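HOSP 208: Foundations of Food Preparation
Unit 4 Handout: Moist-Heat Cooking
Instructor: Nestor Sison
Kitchen sessions: Shengli Cui

Purpose of this unit

Students will be able to tell the main moist-heat methods apart, choose a suitable method for a given food, and explain how steam carries heat. The unit prepares students for the July practical assessment. It should be read together with the Unit 3 handout on starches and doughs.

1. Heat and water

At sea level, water boils at 212 degrees Fahrenheit. Once it reaches a boil, additional heat does not raise its temperature; the energy goes into turning liquid into vapor. When that vapor meets a cooler surface, such as a piece of fish, it condenses and gives the energy back. A burn from steam can therefore be more severe than a burn from boiling water, and the kitchen rules in Section 5 are written with this in mind.

The boiling point falls as altitude rises. At 2000 feet it is close to 208 degrees. Recipes written for sea level may need a longer cooking time at higher elevations.

2. The main methods

Poaching. The food is covered in liquid held between 160 and 180 degrees. The surface of the liquid moves slightly but does not bubble. Suitable for eggs, fish and soft fruit.

Simmering. The liquid is held between 185 and 205 degrees, with small bubbles breaking at the surface. Used for stocks, beans and tougher cuts of meat.

Boiling. The liquid is at a full, rolling boil. Used chiefly for pasta and some vegetables. Few meats benefit from it.

Steaming. The food is held above the water and cooked by vapor alone. Flavor and water-soluble vitamins are kept better than in boiling, as the food is not sitting in liquid.

Braising. The food is browned first, then cooked slowly in a small amount of liquid under a lid. Braising is a combination method and is covered fully in Unit 6.

3. Steaming doughs

A steamed dough does not brown. Browning of the crust requires surface temperatures well above the boiling point of water, and a steamed surface does not reach them. The result is a pale, soft skin and an even crumb.

Yeast doughs should be proofed before steaming, but not to the full extent used for oven bread. An overproofed bun is likely to collapse or wrinkle. Space must be left between pieces - they will expand, and pieces that touch will tear when separated. Water dripping from a flat metal lid may mark the surface; a cloth tied over the inside of the lid will absorb it.

4. Common faults

Wrinkled surface: overproofing, or a lid removed too quickly.
Dense center: underproofing, or insufficient cooking time.
Yellow patches: baking powder or soda not fully mixed in.
Wet base: water level too high.

5. Kitchen rules

Open every lid away from the face and body. Check the water level before turning on the heat. Use dry cloths only - a wet cloth passes heat to the hand at once. Report all burns to the instructor, however minor.

6. Preparation for next session

Read pages 27 to 41 of the course reader. Write one paragraph comparing poached and steamed fish, and submit it to Shengli Cui before the kitchen session begins.
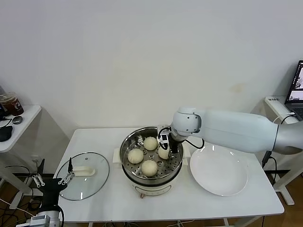 Figure 1. Steamed buns spaced on a perforated tray (Section 3).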